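We use cookies to remember your settings. Accept | Manage

Two-handed assembly task: which hand should go first?

Posted by Nhyira Ofori

I'm on the robotics team at Odoi and we picked the two-handed task for our class project, apparently because the one-handed task looked too relaxing. There's a black printed part near the left hand and a white printed cylinder over on the right. The plan is to bring them together. I have 355 demo runs logged and the policy still grabs for both at the same moment, like a toddler at a buffet. Starting position:

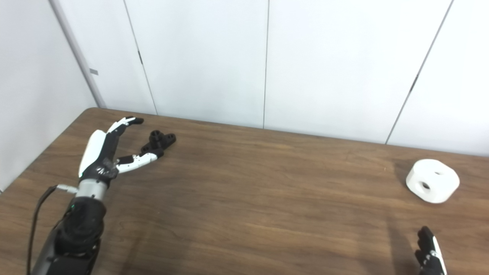

2 replies

Obed Aryee

Pick an order and stick to it. If half your demos go left first and the other half go right first, the policy learns the average, and the average is flailing. We had the same trouble at Sindgate with a similar setup. I threw out every mixed run, kept the left-first ones, and retrained. It hurt to delete them. I recovered.

Also start with the fingers open and the hand already near the part. You lose some variety, but your demos get shorter and so does your evening.

Kofi Zakaria

Agree with Obed on order. I'd practice the white piece alone before bringing the black one into it. Get both hands on it in the air, fingers pressing from the left, right thumb low on the other side, hole facing up. Like so:

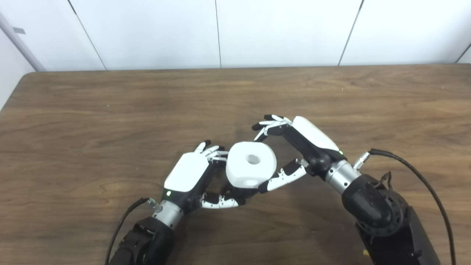

Last edited in July by Kofi Zakaria

Once that hold is boring, add the second part. Watch the thumbs, as ours kept creeping up and tipping the block. And tape your cables down where they can't snag, which I say as someone who has typed up an incident report for a cable.

Get more data too. We stopped at around 1,266 runs and I'd have liked to stop sooner.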